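Rengifo Household Handling Project
Progress Report to the Femelent Fund
May 4, 2021

Prepared by: Sheyla Ticona, Project Lead, Imano Robotics Group

Purpose of this report

This report covers the period from the start of data collection in January to the present. It describes the examples gathered for the learning system, the condition of the simulated rooms in which they are gathered, and the use of the second installment of the grant. Spending details are provided separately in the financial statement.

Work completed

The project has recorded 2,571 accepted demonstrations in simulation. A demonstration is one complete attempt by an operator to carry out a written instruction with the simulated arm, from the starting pose to the final release of the object. Each one is stored with its instruction, the joint positions of the arm, the state of the gripper, and the rendered views from the room.

Demonstrations are accepted only after review. A reviewer who did not record the attempt replays it and confirms that the instruction was followed and that no object passed through another. A further 152 demonstrations were rejected under this rule during the period. The most common fault was an object sinking into soft bedding when pressed from above. Rejected recordings are kept in a separate store and are not used for training.

Simulated rooms

Five room types are now in regular use: kitchen, living room, bedroom, office, and laundry room. The grant agreement called for three by this date. The additional rooms were possible because the Fedska scene tool, which places furniture and objects from a shared library, was ready ahead of schedule.

The object library has been broadened in the same period. The early scenes relied heavily on cups, blocks, and cans, and the first trained model did poorly on anything with an uneven outline. Scenes now mix household goods with toys, sports items, and odd shapes that do not belong together in any one room. Operators reported that the mixed scenes are slower to work in, and the average recording time per demonstration has risen as a result. The project team considers this acceptable.

Instructions are also being rewritten. The original set named objects only by type. The new set refers to objects by color, by position, and by relation to other objects, and each demonstration is to carry several wordings of the same request. This work is complete for the kitchen and living room and has begun for the office.

Difficulties during the period

Two matters delayed the work. The first was the bedding fault described above. The contact settings for mattresses, cushions, and folded cloth were revised, and all bedroom demonstrations recorded under the old settings were reviewed a second time.

The second was operator training. New operators tended to approach every object from directly overhead, which gave the learning system little variety to learn from. The training guide now requires practice with side and angled approaches before an operator may record for the project. Existing operators have completed the same practice.

Neither matter requires a change to the budget or to the final delivery date.

Bedroom scenes

The bedroom is the most recent room type and received the greatest share of effort in the past quarter. The arm is mounted on a dark table beside the bed, and the objects are set out on the mattress. Open containers are included in many of the layouts so that placing and removing tasks can be recorded along with simple pickups. In the layout shown, the set consists of a model hand, a wooden bat, an open cardboard box, a purple ball with a black stick, a green frog, a reddish-brown cylinder, and a book with a teal-blue cover.
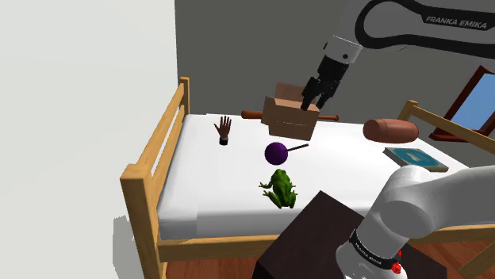

Planned work for the next period

The team will complete the rewritten instructions for the office, bedroom, and laundry room, and will train a new model on the full set of accepted demonstrations. Results will be reported by room type, with the bedroom listed separately under the revised contact settings. The project requests release of the third installment on the terms set out in the grant agreement.

Respectfully submitted,
Sheyla Ticona
Imano Robotics Group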